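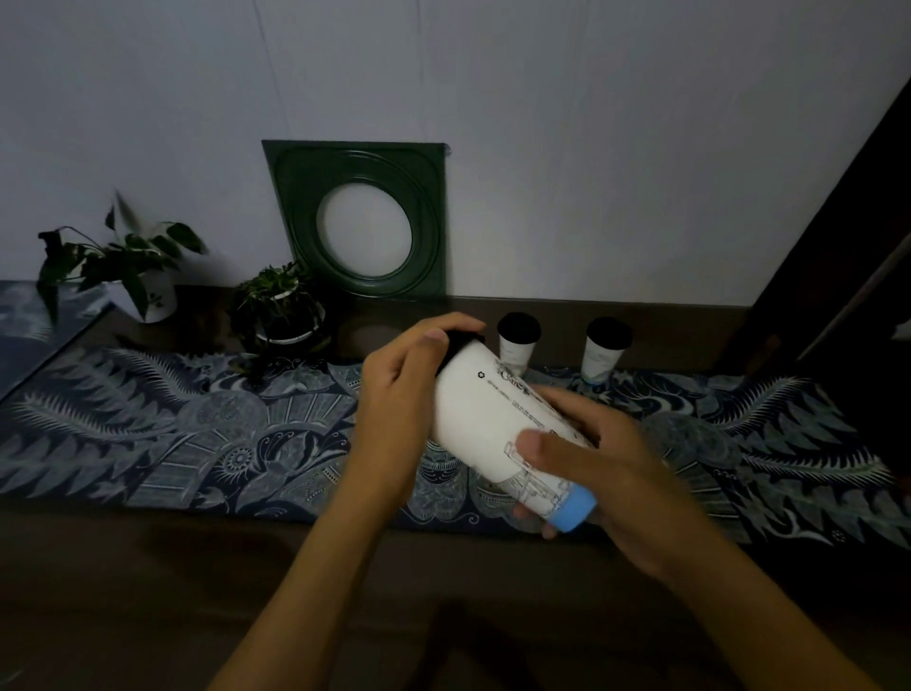 ## Line drawing in public: what we got up to in Trulau this summer

If you only make it to one sketch outing a year, make it Trulau. I say that every year and I'm saying it again, louder, because the trip this summer was the best day of drawing I've had in ages and my sketchbook is still full of grit from the quay.

For those who haven't been: Trulau is the old boatyard town at the bottom of the estuary, one train change from us, and it is a gift to anyone who likes drawing with a plain black pen. Everything there has an edge. You get cranes, sheds, slipways, ladders bolted to walls, and behind it all the terraced streets climbing up to the water tower. There's very little color on a gray morning, and we had a very gray morning. Perfect!

We had 22 people on the early train, our biggest group for a day trip so far. Some of you had never drawn outdoors before (hello, and please keep coming). A few had never drawn in front of another human being since grade school, and I think you were the ones who filled the most pages.

### The morning: Braria Street and the sheds

Anel Ngubane led the first session, and she set us one rule, to put the pen down on the paper and leave it down. One continuous line for the whole building, going back over your own tracks if you had to. I groaned. I like to pick at a drawing, a bit of roof, a bit of window, then a long look at someone else's page.

It was wonderful. You can't fuss when you aren't allowed to lift your hand. My first shed looked like a collapsed accordion, but by the third one I had stopped looking at the page so much and was really following the gutter along, down the drainpipe, across the doorstep and up the other side. The wobble in the line starts to look like old brick. Anel says she does one of these every day before breakfast, usually of the same radiator.

She also had good advice about where to stand. Most of us went straight across the street to get the whole front in. She made us walk up close, nearly under the eaves, and draw only what we could see by tipping our heads back. Try it on your own street. The brackets under a roof are far stranger than you'd guess.

Then it rained, so we squeezed under the fish market awning and drew each other's shoes until it stopped.

### Lunch, and a long argument about pens

Lunch was at Bultik, the cafe beside the chandlery, who very kindly put three tables together for us and didn't mind the ink. Get the lentil soup. Get the seeded roll too, and save half of it for the train.

The pen argument started before the soup came. I won't try to settle it in a newsletter, but since several of you asked me to write down what was said:

- Waterproof fineliners are the easiest thing to start with. A medium tip is plenty. Very fine tips snag on rough paper and go scratchy in a month.
- A fountain pen gives you a livelier line, but check the ink label before you put any kind of wash over it. Two of us learned this on the quay.
- Ballpoint is great! It's cheap, it never leaks in your bag, and you can press lightly for a gray line and hard for a black one.
- Pencil first, pen second is fine if it helps you get going. Use a light pencil, and give the ink a good long while before you erase.

Somebody brought up drawings on packaging, and we were off for another half hour. I have become a terrible bore on this subject. Ever since the trip I've been turning over every cup, carton and matchbox to see who has drawn what on the side. Plain black line on a white ground holds up beautifully at a tiny size, and on a cup it has to go around a curve as well, so you never get the whole drawing at once. You have to turn it. I'd love us to try something similar with a long strip of paper this fall, more on that below.

### The afternoon: the water tower

After lunch we split up. About half the group stayed on the quay with Anel, and the rest of us climbed to the water tower with Kohei Nagano, who used to draft plans for a living and has the steadiest hand I've ever seen.

Kohei wanted us to think about how a thing is put together before drawing what it looks like. What is holding the tank up? Where does the weight go? He had us start with the legs and the cross braces, very lightly, and add the tank only once the legs could carry it. A lot of us draw towers from the top down and run out of page at the knees. Starting from the ground fixes that.

He gave us 60 minutes for one drawing, and I was sure that was far too long. Around the middle of it I got thoroughly bored, wanted to stop, ate the other half of my roll, and then saw that every bolt plate had a little shadow under it. I spent the rest of the hour on bolt plates and would have happily stayed for another.

A few tips from Kohei that I scribbled in the margin:

- Draw the empty shapes between the beams. If those look right, the beams will too.
- Let some lines stop short of each other. The eye will join them up.
- Use your heaviest line for the edge closest to you and keep the far side thin.
- If one leg comes out crooked, leave it alone and draw the next leg where it belongs.

That last one saved my page.

### The wall

We finished with everyone's books laid open along the harbor wall, weighed down with pebbles against the wind. I love this part so much. You see the same crane come out squat, spindly, furious, elegant. One of our newest members had drawn nothing but mooring rings all day, 23 of them, each with its own rust pattern and its own bit of rope, and I think it may be my favorite page of the year.

A man walking his dog stopped to look and then went home to fetch his mother, who had worked in the sheds as a young woman. She stood with us until the train, telling us what each building had been for. The one with the round window, which we had all decided was a chapel, was the paint store.

### Coming up

**The long strip.** For our next indoor session we'll each get a length of paper, folded like an accordion, and draw one street along it from end to end. Bring reference photos or sketches of a street you know well. Once they're done we'll tape a few into loops and see how they read when you turn them. Bring any line drawings you've spotted on everyday things, too. Cups, boxes, seed packets, bus tickets, I want to see them all.

**Pattinasarany evening.** The Pattinasarany print studio has offered us an evening on the small etching press. Places are limited by the size of the room, so put your name on the sheet by the door if you'd like one. You'll need an apron and one simple drawing you don't mind seeing in reverse. Watch out for lettering!

**Sketchbook swap.** The shared book that went out in April is back, fatter than when it left and with something sticky on the cover. It has been to two weddings, a dentist's waiting room and the top of a ferris wheel. A fresh one is ready to go out, so tell me if you'd like to be first. Keep it for a week, fill a spread or two, and pass it along to the next name on the list.

**Trulau drawings wanted.** I'm putting together a small display for the front window. Please drop off one page each, originals or copies, by 8/20/24. Wobbly ones are very welcome, and I'd especially like some of the one-line sheds. Write your name and the spot where you stood on the back, in pencil.

If you left a green folding stool on the train home, I have it. It's extremely comfortable, and I've been using it in the garden, so do come and get it soon.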